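Category: Course handouts / Household storage

Kiltance Evening Course, Session 3: Lidded boxes and open baskets
Notes by Charmaine Magagula

A lid with a curved lip is best taken by its rim. Please do not press on the middle panel, it bends.
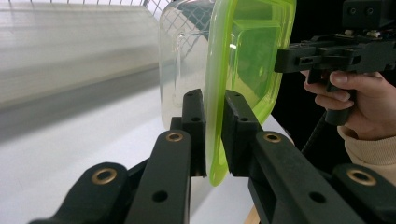
Should the lid be stored on the box?
Store it on the box when the box is fully dry. If it is still damp, keep the lid beside it for 15 minutes.

Moving to the basket
Hold the box at its two short sides and keep it level. A shallow wire basket is enough for one lidded box, and the rim helps it to stay in its place.
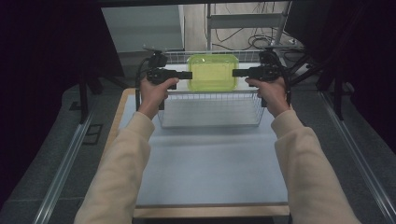
Homework for Sunday
Choose one shelf at home and write which boxes have lost their lids.

Comments
Johannes: My lids are all from different boxes. Can I bring them?
Charmaine: Please bring them, we will try to match.

Contact: Kiltance office, room 253 | Back to top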